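Documenting Household Contents for an Insurance Claim

Last updated: September

A contents claim is settled on what the policyholder can show. The adjuster needs to know what was in the home, what condition it was in and what it costs to replace. A list written from memory after a fire or a burst pipe usually leaves out a large share of the lower-value items. The procedure below takes one afternoon for a small apartment and longer for a house with a garage or workshop.

1. Read the policy first

Find the contents limit, the deductible and the sublimits. Sublimits cap what is paid for a category regardless of the overall limit. Jewelry, cash, firearms and tools used for business are the usual categories. If the sublimit for jewelry is $2,000, a more expensive ring needs to be scheduled separately, and the insurer will normally ask for an appraisal.

Check whether the settlement basis is replacement cost or actual cash value. Under actual cash value, depreciation is deducted. A sofa that costs $600 to replace may be paid at a fraction of that after several years of use.

2. Work one room at a time

Start at the door and move clockwise. Open every drawer, cabinet and closet. Photograph each wall first, then individual items. For appliances and electronics, take a second photo of the rating plate with the model and serial numbers legible. Turn on the overhead lights and avoid shooting toward a window.

Upholstered furniture is often under-recorded. Note the type of piece, the color, the covering and the maker if there is a label under the seat cushion. "Armchair, gray upholstery" is adequate for an inexpensive piece. Pillows and throws can be grouped on one line with a total value.

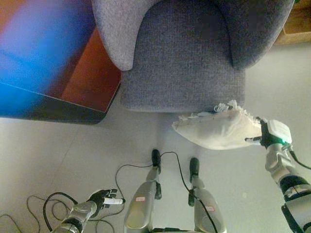

3. Set up the list

A spreadsheet is sufficient. Use these columns:

Room
Item
Maker and model
Serial number
Date of purchase
Price paid
Replacement cost
Photo file name

Enter replacement cost from a current retail listing for the same or a comparable item. Do not enter a sentimental value. For kitchenware, linens and books, a count and an average price per item are normally accepted — one line per category is enough.

4. Attach proof of purchase

Scan paper receipts promptly. Thermal paper fades, and a receipt kept in a hot kitchen drawer can become unreadable. Save order confirmations as PDF files. Where no receipt exists, a card statement showing the retailer and the amount is the next best record. Owner's manuals are weak evidence on their own but are worth keeping with the photos.

5. Store a copy off the premises

A list kept only on a desktop computer is lost with the computer. Keep one copy in cloud storage and one on a USB drive at a relative's house or in a safe deposit box. Test the drive when the list is updated.

6. Revise every 12 months

Tie the revision to the policy renewal. Delete items that have been sold, add new ones and compare the total with the contents limit. Purchases above the per-item limit should be reported to the insurer at the time of purchase — waiting for renewal can leave them only partly covered.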